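Jamwood — pinces de démonstration à main, kit v2

Lisez-moi

Ce dépôt accompagne le kit Jamwood : une paire de pinces à tenir soi-même, deux cubes de repérage, le logiciel d'enregistrement Tidum et un petit jeu de données pour vérifier que tout marche avant d'accuser le matériel. Le kit est prêté ou vendu, au choix. Le prêt dure 16 jours, ce qui laisse le temps de se rendre compte qu'on a perdu le tournevis.

Le principe est connu : on fait le geste soi-même, pinces en main, et le robot apprendra plus tard, s'il est d'humeur. Aucun bras n'est nécessaire pendant l'enregistrement. Une table, une personne patiente et des objets sans valeur sentimentale suffisent.

Contenu du kit

2 pinces grises, patins intérieurs noirs
2 cubes blancs à marqueurs carrés noirs, un par pince
1 support de caméra frontal, réglable, d'un confort discutable
1 clé USB avec Tidum, à copier tout de suite (elle se perd aussi)

Le chargeur n'est pas fourni. Nous savons.

Mise en route

Fixez les cubes avant de lancer Tidum, gauche et droite dans le bon sens. Le logiciel accepte l'inversion sans protester et produit alors des trajectoires d'une grande beauté, parfaitement inutilisables. Laissez les marqueurs face à la caméra autant que le geste le permet. Une manche longue et ample passe très bien, à condition de ne pas la laisser retomber sur un cube.

Pour les premiers essais, prenez du souple. Les cubes en bois et les gobelets donnent une fausse confiance ; un sachet qui plie remet les choses à leur place.
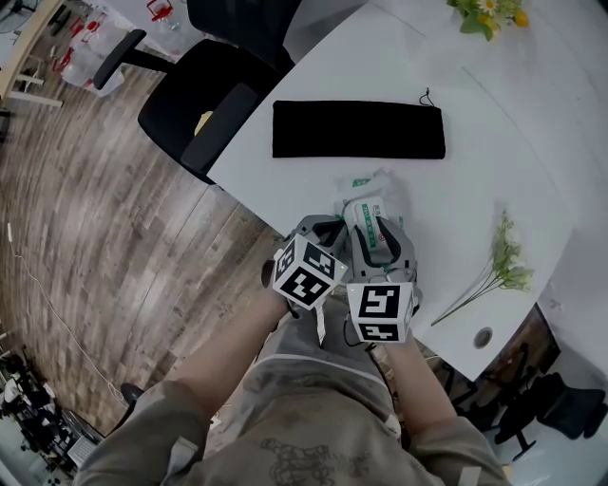

Catégorie : objets souples, deux mains

Paquet de lingettes pincé par les deux pinces à la fois et tenu un peu au-dessus de la table. La prise à deux mains est la plus représentée dans cette catégorie, et aussi celle qui nous a valu le plus de courrier. Les objets voisins restent sur le plateau : pochette noire à cordon, emballage froissé, fleurs artificielles. Ils servent de distracteurs. Les fleurs s'acquittent de cette tâche avec beaucoup de sérieux.

La catégorie compte 100 épisodes, répartis en 3 niveaux d'encombrement. Le dernier niveau ressemble à une table de bureau ordinaire un samedi.

Champs par épisode

video : vue de tête, sans le son
pose_g, pose_d : position des cubes, repère caméra
ouverture : écartement des patins, par pince
note : texte libre, parfois très libre

Limites connues

Un plateau blanc sous des cubes blancs n'aide pas la lecture quand la lumière est forte. Baissez l'exposition, ou le store.
Les marqueurs tournés vers le sol sont perdus. Tidum interpole, avec aplomb.
Le module d'export Negussie refuse les noms de fichiers accentués. Un correctif est annoncé depuis mai.
L'adaptateur Starkon se visse dans les deux sens et ne fonctionne que dans un seul.

Licence et support

Données libres pour la recherche, citation appréciée. Pour le matériel, ouvrez un ticket en joignant le journal de session complet — pas une capture d'écran du journal, et encore moins une photo de la capture. Les pinces se retournent dans leur boîte d'origine, patins compris.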